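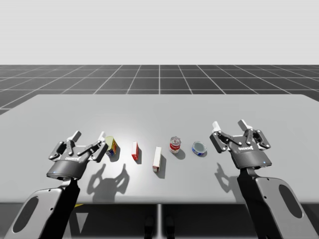 Visit Report: Zivari Gripper Evaluation Lab, Droltville

October 2024

1. Purpose

We went to Droltville to look at how Zivari compares parallel grippers before committing to hardware for our own two-arm cell. The lab runs most of its comparisons in simulation and repeats a small part of them on physical arms. The visit took one working day. The morning was spent on the simulated bench and the afternoon on controllers.

2. Simulated bench

The standard task is a tabletop pick with two arms, each carrying the same model of parallel gripper with linkage-driven fingers and white fingertip pads. Five grocery-type items stand in a row between them: a small can, two upright boxes, a soup-style can and a short round tin. Both grippers start open. The left one begins with a fingertip right beside the small can, so the first motion has very little clearance. We asked for that start pose to be kept for all runs, as our own cell has the same problem at the infeed side.

Each object set is run 1,000 times per controller, with small random offsets in object position and friction. A run counts as a success if the item is lifted, held for two seconds and put down upright or flat, as it started. Dropped items and tipped neighbors are logged separately.

3. Controllers compared

Two were shown. The first, from Ellton, is a plain position controller with a force limit on the fingers. The second, from Urbańczyk, closes at a fixed speed and switches to force control on contact. The Urbańczyk unit needs a faster fieldbus than we have installed.

Over the two batches, 2,000 runs in all, the main difference was in the two upright boxes. The Ellton controller tipped them more often when the fingers closed off center, as one pad arrived first and pushed. On the soup-style can the two were nearly equal. The short tin was the worst item for both. With a top-down approach the fingertips reach the table before the pads have a good hold on the side wall, and the approach height has to be set by hand.

4. Physical check

The lab repeats 100 picks per controller on real arms. The order of the two controllers stayed the same, but both lost some performance on the short tin. Zivari puts this down to pad wear, which the model does not include. We did not see the pads from those runs.

5. Open points

Pad wear: ask for the hours on the pads used in the physical check.
Cable routing at the wrist was not covered.
Cycle time was reported per pick only. We need it per pair of arms, including waiting time in the shared zone.
Log format is plain text, one file per run. Our tools can read it after a change to the time column.

6. Next steps

Zivari will send the run logs and the gripper model files. We plan to load our own carton sizes and repeat the comparison in February, with the Ellton controller first, as it fits the existing wiring.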